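**October, 14:20. Bindery bench, reprint of the Henríquez stories**

Second printing for Gridunum, run of 2000, rights sheet countersigned by Lorena Figueroa this morning. The first printing had two complaints against it: spines cracking at the middle signature, and the title page still carrying the old Jorna imprint line. The imprint line is fixed in the new plates. The spine is what today was for.

Pulled 34 copies from the trial batch and opened each one flat at the center, then at the first and last signatures. Five failed, all at the center. Glue had reached the fold on the failed copies but sat on the surface of the paper without going into it. Milling depth on those was shallow. Grain direction is correct on every sheet I checked, so I am dropping the paper theory from last week's entry.

Changes for the next batch:

- milling depth one step deeper
- glue pot up one setting, same adhesive
- clamp time doubled
- cover score moved out by a hair; the hinge was pulling on the first leaf

Arkisier wants the cover stock switched to the uncoated board they use for their own fiction list. I would leave it alone until the spine passes. Two changes at once and we learn nothing about either.

Text corrections: the translator's note now sits before the contents page, as the contract asks. Running heads in the fourth story had the title of the third. Corrected and re-proofed. ISBN block checked against the rights sheet — last four digits 2393, matches on cover and copyright page.

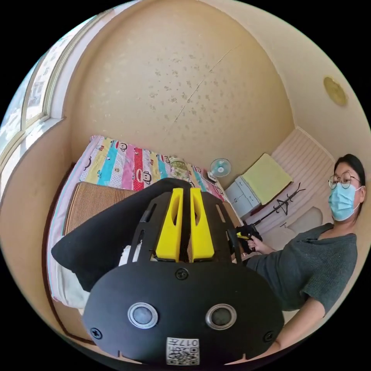 Lorena asked whether finished copies can go out with the agents' samples before the fair. Possible if the next trial passes on the first try. If it doesn't, she gets folded sheets in a plain cover and the bound copies follow later. She is fine with either but needs to know by the end of the month.

To do: order more mull, sharpen the trimmer blade, recheck head margin after trim.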